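Neues aus der Robotik-AG: Tischbeine, Schatten und ein grauer Korb

Ihr Lieben, die Weihnachtspause war lang und die Akkus waren natürlich alle leer (nein, nicht meine, obwohl...). Seit zwei Wochen wird in Molden aber wieder gebastelt, programmiert und geschimpft, und weil so viele von euch nach dem Stand beim Anaro-Wettbewerb gefragt haben, gibt es diesmal einen etwas längeren Bericht von mir.

Zur Erinnerung, worum es bei unserer Aufgabe geht: Der Roboter soll selbstständig an einen Tisch fahren, einen Gegenstand von der Platte nehmen und ihn in einen Korb legen. Drei Sätze in der Ausschreibung, ein halbes Schuljahr Arbeit bei uns. Ich hatte mir im Herbst eingebildet, das Greifen würde das Schwierige. Tja. Im Moment hängen wir beim Anfahren, genauer gesagt bei den Tischbeinen. Die sind weiß, die Schränke dahinter sind auch weiß, und auf dem hellen Boden liegen dann noch die langen, weichen Schatten der Beine. Für uns ist das ein Tisch. Für unser Programm war es bis vor Kurzem eine Ansammlung von Strichen, von denen die dunkelsten leider die falschen waren!

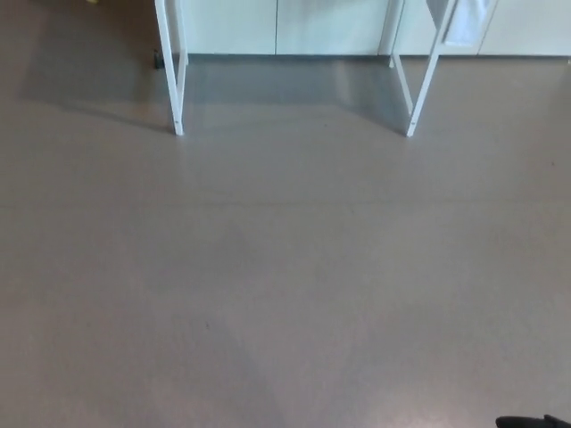

Ob wir nicht einfach schwarzes Klebeband um die Beine wickeln könnten, wurde ich am letzten Clubabend gefragt, dann wäre doch die ganze Aufregung vorbei, und die Kinder hätten mehr Zeit für den Greifer. Ich gebe zu, die Rolle lag schon griffbereit. Aber beim Wettbewerb dürfen wir an den Möbeln nichts verändern, das steht ausdrücklich in den Regeln, und wenn wir jetzt mit Klebeband üben, stehen wir im April vor einem nackten Tisch und gucken dumm. Also kein Klebeband.

Stattdessen hat die Gruppe sich zwei Dinge ausgedacht. Erstens schaut das Programm nicht mehr nur auf hell und dunkel, es sucht jetzt nach der geraden Vorderkante der Tischplatte und schließt von dort aus nach unten, wo die Beine sein müssten. Zweitens fährt der Roboter auf dem letzten Stück viel langsamer und prüft unterwegs noch mal nach. Die Idee mit der Kante kam übrigens aus der jüngsten Ecke der AG, von den Fünftklässlern, und ich war ehrlich baff. Von 70 Anfahrten in der vergangenen Woche sind noch 19 danebengegangen. Klingt viel? Im Dezember haben wir die geglückten gezählt, da hätte eine Hand gereicht.

Auf der Platte selbst sieht es deutlich freundlicher aus. Wir üben zurzeit mit einem dunkelgrauen Block, so einem handlichen Ding im Format eines Tafelschwamms, und einem hellgrauen Kunststoffkorb mit gelochten Wänden. Der Block hebt sich von der weißen Fläche wunderbar ab, den erkennt unser Programm inzwischen auch dann, wenn er schräg liegt. Mit dem Korb sind wir noch nicht ganz per Du. Durch die vielen Löcher in der Wand wirkt er für die Bilderkennung wie etwas, das da ist und gleichzeitig auch wieder nicht, und der obere Rand wird gern mal ein Stück zu tief geschätzt.

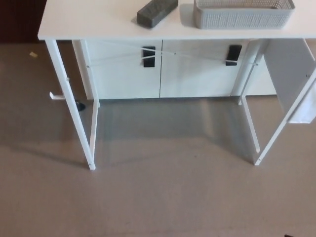

Die Lösung dafür steckt hoffentlich in der neuen Version von Gremgate, mit der wir unsere Aufnahmen beschriften. Das ist eine ziemliche Fleißarbeit: Jemand klickt die Umrisse von Tisch, Block und Korb an, jemand anderes schaut drüber, und am Ende lernt das Programm daraus. Wir haben das jetzt auf 2 Gruppen verteilt, die sich jede Woche abwechseln, damit alle auch mal an die Steuerung dürfen. (Die Keksdose wechselt mit. Fragt nicht.)

Was mich besonders freut: Die Mannschaft Saragih, also unsere Älteren, hat den Ablauf nach dem Ablegen umgeschrieben. Früher zog der Arm nach dem Loslassen sofort zur Seite weg und riss den Korb dabei gern ein Stück mit. Jetzt geht er erst gerade nach oben, wartet kurz und fährt dann zurück. Das kostet 5 Sekunden pro Durchgang, und darüber wurde heftig gestritten - ich habe mich rausgehalten und Tee gekocht. Vorläufig bleibt die langsame Variante drin, im März wird noch mal gestoppt und neu abgestimmt.

Wer sich das Ganze aus der Nähe anschauen möchte: Am Donnerstag, 16. Januar, haben wir offene Werkstatt, da sind Eltern, Geschwister und neugierige Nachbarn herzlich eingeladen. Bitte stellt Taschen und Rucksäcke an die Garderobe, am Boden neben dem Tisch verwirren sie den Roboter gewaltig. Und falls jemand zu Hause noch einen Korb übrig hat, am liebsten mit geschlossenen Wänden und in einer knalligen Farbe, bringt ihn mit! Wir wollen mal vergleichen, ob die Erkennung des Randes damit besser klappt.

Bis dahin, ich geh Akkus laden.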